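Hendau Cozinha: panela elétrica e pão no vapor

Leia-me do conjunto, versão 5

Este conjunto reúne imagens e anotações sobre uma tarefa pequena de cozinha: abrir a panela elétrica, passar o pão para o prato ou do prato para a panela, e fechar de novo. As anotações estão em português. Peço desculpa se alguma frase fica estranha, o português é a minha terceira língua e a revisão foi feita só uma vez.

Conteúdo

São 900 imagens. Destas, 670 têm a panela aberta e as outras têm a tampa no lugar. Cada imagem tem uma linha no arquivo de anotações, com os campos: panela, tampa, prato, alimento, observação. 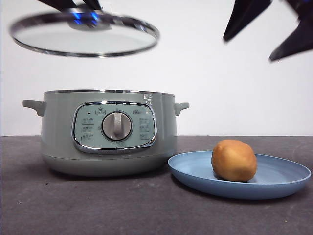
Texto e anotações: Edith Nina
Revisão: Jhair Cárdenas
Quarta-feira, 15 de abril de 2020

A panela verde-sálvia tem duas alças laterais curtas e um botão giratório prateado na frente. As legendas em volta do botão são em chinês e não foram traduzidas nas anotações. Quem precisa delas deve escrever no campo observação, sem mudar os outros campos.

Como anotar

Tampa: escrever "no lugar" ou "levantada". A tampa é de vidro com borda de aço inox, e o vidro faz reflexo. Não confundir reflexo com vapor. Se existe dúvida, deixar o campo vazio.

Prato: escrever a cor. O azul-claro é raso, com a borda levantada.

Alimento: usar "pão ou massa" para tudo que é redondo e dourado. Na primeira versão usamos duas palavras separadas, e Sheyla Valderrama e eu não conseguimos concordar em 278 linhas. Agora é uma só.

Limites conhecidos

O interior da panela quase não se vê, então não há campo para o que está dentro. A posição do botão também não foi anotada. A próxima versão está prevista para maio e vai corrigir os nomes das cores.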